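Pernuscombe shared kitchen: progress report to the Orkier fund, June

The refit is finished on paper. I would put it less strongly. The worktops are in, the walls are painted, and the Clilville side has been open to members for 2 months. Whether any of this has changed how people use the room is a separate matter, and the evidence so far is thin.

Our application promised clear surfaces at the end of each session. Of the 1019 sessions booked, 1006 were signed off as "left clear". I don't put much faith in that figure. The box on the sheet is ticked by the same people who did the clearing, often on their way out, and the sheet doesn't say what "clear" means. One small bowl left at the back by the wall counts as clear to some members and as clutter to others.

The speckled grey worktop was chosen partly because Ayala, the supplier, told us it would be easy to keep looking decent. It does. I am less sure this is a good thing, as a surface flecked with dark and white grains is also good at hiding crumbs. 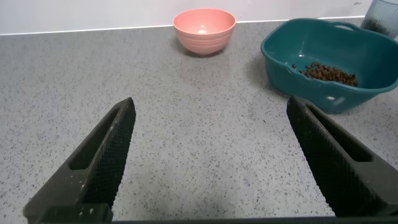 Yesenia Giraldo disagrees with most of this and asked for her view to go in: members wipe down far more often than they did on the old tops, the sheet was never meant to be an inspection, and a bowl put back near the wall is a bowl out of the way.

She may be right about the wiping. We kept no record for the old tops, so I can't check it.

Shelving is the weak point. We asked for 9 open shelves and have fitted none, the quote having gone up twice. Until they are up, small crockery will go on living on the worktop. I would ask the fund to hold the second payment until we have a firm price, and to let us reword the sign-off sheet in the meantime.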